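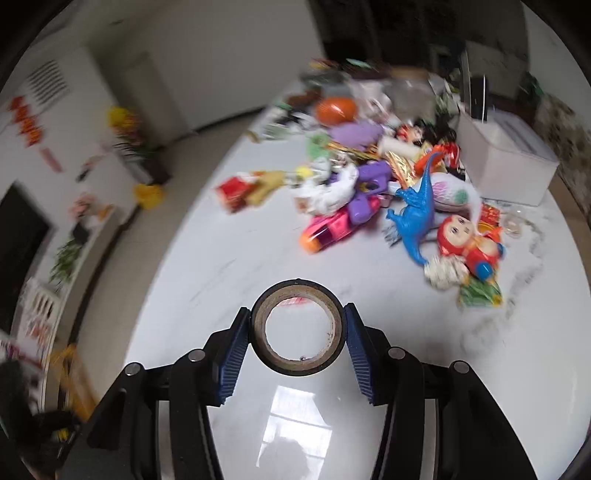 A roll of tan tape with a cardboard core.

Notes on Sludge Dewatering at a Small Works

Readers of the previous entry asked for more detail on the dewatering stage at Jaltham, and in particular on the decision to replace the belt press with a screw press. I was responsible for the operating side of that work and set out my own recollections below. They should not be taken as the position of my employer.

The Jaltham works serves 1,860 connected properties. For most of its life it thickened its sludge in a single gravity tank and passed it over a belt press supplied by Tesska. The press was a sound machine. By its final years, however, the spray bars required cleaning at every shift, and replacement belts had to be ordered well ahead of need. Cake solids averaged 19 percent in a good month and fell below that whenever the feed was thin.

Two options were placed before the works manager. The first was a full overhaul of the existing press. The second was a slow-speed screw press from Diklow, to be installed on the same slab with a new polymer dosing skid. The overhaul carried the lower purchase price. The screw press used far less wash water, and it could be left to run through the night with the alarm routed to the duty phone.
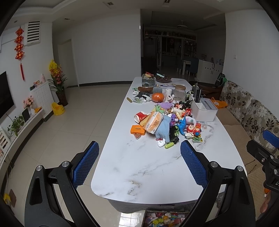 My colleague Lesia Palamarchuk prepared the comparison, and her method deserves a mention. She recorded wash water use, polymer use and operator hours for 291 consecutive runs of the old press before any supplier was invited to quote. Total running time over that period came to 1,044 hours. The figures gave us a firm basis for discussion, and they also showed that we had been overdosing polymer on the afternoon shift for a considerable time. The setting was corrected the same week.

Installation was carried out by Onyshchenko, whose crew completed the pipework in December. A temporary arrangement was in place for the changeover, with liquid sludge taken by tanker to a larger works. The tanker access proved narrower than the drawing indicated, and one bollard had to be removed. It has not been put back.

Commissioning took longer than planned. The polymer that had suited the belt press formed a weak floc in the new mixing tank, and three alternatives were tried in jar tests before one was accepted. I would advise any operator in a similar position to arrange the jar tests before delivery, using sludge drawn at different times of day. Ours varies noticeably between early morning and late afternoon.

The filtrate return should also be considered at an early stage. It goes back to the head of the works, and a press that runs overnight returns its ammonia load when the incoming flow is low. We now hold the filtrate in the former thickener supernatant tank and release it after 7 a.m.

A later entry will cover odor control in the cake bay, where the extraction fan is still under review.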